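Linstead Oath Dispute

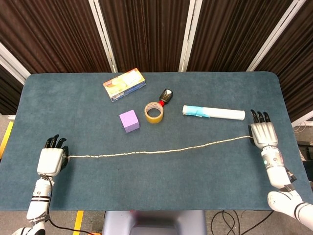 A rope held at both ends above a cloth-covered table.

The Linstead Oath Dispute was a disagreement over whether members of the Linstead town council could be required to swear a religious oath before taking their seats. The wording came from the town charter, which ended the oath with a profession of Christian faith.

The dispute began in April, when a newly elected member from the Brukitdale ward asked to make a plain affirmation. The clerk refused, and the seat was left vacant for 72 days. A petition supporting the member drew 1,227 signatures, many of them from churchgoers in the neighboring village of Bustos. Opponents argued that the oath was a local custom and that voters had known of it.

A county judge ruled that the charter could not set a religious condition for office. The council then voted to allow either form and removed the closing sentence from both. Roughly 200 residents attended the meeting.

The town of Isatside, whose charter used the same wording, made a similar change the following year.

See also: Religious test; Affirmation in law; Town charter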